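Fimudo Under Load: Notes and Pictures From Warndale

Posted 25 October 2023

We have been running Fimudo, the open-source tooling for turning hand-held gripper recordings into something a policy can learn from, since June. The project page promises a lot. It says you can collect in any room, that the pose tracking sorts itself out, and that the planner on the other end will cope with whatever you feed it. I have read pages like that before. I maintain the software side at Warndale, so when the page is wrong I am the one who stays late.

What follows is a short gallery with notes. Most of the notes are complaints, and a few are grudging. Readers who want the cheerful version can find it on the Fimudo site.

A word on the setup. The recorder writes every camera to its own log, plus one for the tracker. A second process called Nnaji lines them up afterward and throws out anything it doesn't trust. The output goes to Vakano, our controller, which has its own opinions about what a legal motion is. Three programs, three clocks, and a config file that has to agree with all of them. The config file has 188 settings. I have changed maybe a dozen on purpose. 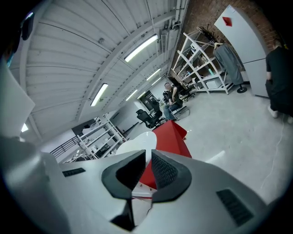 Gripper view, with a red faceted piece between the fingers. Strong lens distortion, ceiling lights and all, and the calibration has to undo every bit of it. 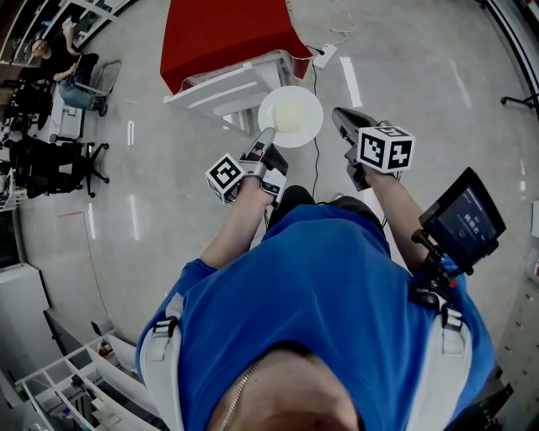

Overhead view of both grippers, with the marker cubes on top and the timer at 00:00:01. The plate is on the low white stool.

The default in Nnaji is to trust the marker track whenever it has one and fall back to the gripper's own camera when it doesn't. That sounds sensible until you plot it. At the handover the estimated pose jumps, and the smoothing filter turns the jump into a quick, confident slide sideways. The person's hand never made that slide. A policy trained on it will, though, and it will do it right next to the object, where it hurts the most.

I filed this as a bug. The reply was that the filter is "working as designed" and that more data would average it out. I don't buy that. If the error always shows up when the hand turns the same way, more data gives you more of the same error. We now cut the half second on each side of a handover and let the planner fill the gap. Fewer usable recordings, and I can stand to look at them.

Clocks are the other sore point. The docs say the streams are synced. What they mean is that they are started by the same button. Over a long session ours drifted apart by around 30 milliseconds, which doesn't sound like much until you try to work out when a finger closed. I wrote a small script that matches motion between the logs and stretches one to fit. It is ugly and it has been the most useful thing in the repo.

Vakano deserves its share. It rejects paths that come too close to its joint limits, fine, but it does so silently and substitutes the nearest path it likes. For weeks we were grading a learned policy on motions the policy never asked for. There is a flag that logs the substitutions. It is off by default and spelled two different ways in the manual. Only the second spelling works.

Would I use this stack again? For getting recordings onto a disk, yes. The recorder itself has been solid, and version 2 finally stopped losing the last few frames when you hit stop. For the claim that you can go straight from there to a working policy without touching anything in the middle, no, and I'd like to see the logs of anyone who says they have.

The alignment script and our trimmed config are in the Warndale tools folder. Check the units before you run it; the offset is in milliseconds and Nnaji wants seconds.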